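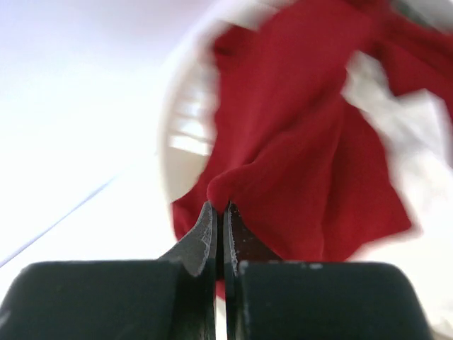
What did the Prastov gripper trial compare?

It compared two sets of fingertips on the same arm, running the same controller, over 1,298 picks of mixed cloth items.

Prastov has released the results of a bench trial of parallel grippers for handling soft goods. The work was carried out at the company's Nindness test site and finished in September. Its purpose was to choose a standard fingertip for the Lerel sorting cell, which goes to first customers next year.

The two candidates were a narrow metal tip, tapered toward the point, and the wider Hviid pad, which has a rubber face. Each was tested at 3 closing forces. Items were piled at random before every run, and the arm was given one attempt per pick. An attempt was scored as good if a single item was lifted clear and held for 8 seconds.

The narrow tip was better on thin fabric and on small folds, where the wide pad often closed on two layers and brought up a second item. The pad did better on heavy toweling. At the lowest force setting the metal tip lost thick items during fast moves — a fault that went away when arm speed was cut to 70 percent.

A wrist camera was used throughout. Prastov tested it with fixed and automatic exposure and will ship the cell with fixed exposure, as the automatic mode was slow to settle when the arm moved from dark cloth to a light surface.

The Lerel cell will be supplied with the narrow tip fitted. The Hviid pad will be offered as an option and uses the same two-screw mount. Controller settings for both are included in the trial report, available from the Prastov press office on request.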